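1/ Okay, I promised a few of you I'd write up how the big yarn sort went, so settle in with a cup of something, this may run long (it's me, after all).

2/ For anyone new: I've been knitting since I was 30 and I have never once thrown out a leftover ball. Sock ends, sweater ends, the mohair from that shawl we don't discuss. It all lived in the hall closet until May, when the closet door stopped closing.

3/ My first plan was sorting by color. Gorgeous for one afternoon! Then I wanted a worsted weight for a hat and had to squeeze every blue I own to find one. So now everything is sorted by weight first, and color only matters inside each group.

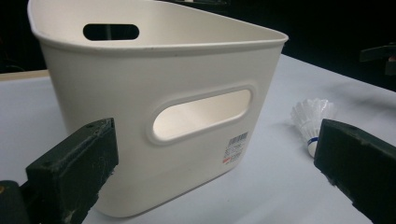

4/ Fingering weight is the biggest group by a mile. I put it all on the kitchen scale and got 900 grams, mostly Skostar sock yarn from the years when I gave everybody socks whether they wanted them or not.

5/ If a ball has lost its band, wrap it around a ruler and count the wraps in an inch. Write that on a scrap of card and tuck it in the middle. Josée Turcotte taught me this at the Fletedon knitting circle and I've been grateful ever since.

6/ Anything under 40 yards goes toward the scrap blanket. I'm 43 squares in, garter stitch, corner to corner, and I've decided the colors can fight it out among themselves. There's a mustard next to a lilac that I was sure I'd hate and now I keep going back to look at it.

7/ Still to do: the wool-blend odds and ends, and a bag of something very scratchy I bought on a trip to Ultalberg. If you've ever felted a yarn like that, please tell me how hot you ran the water!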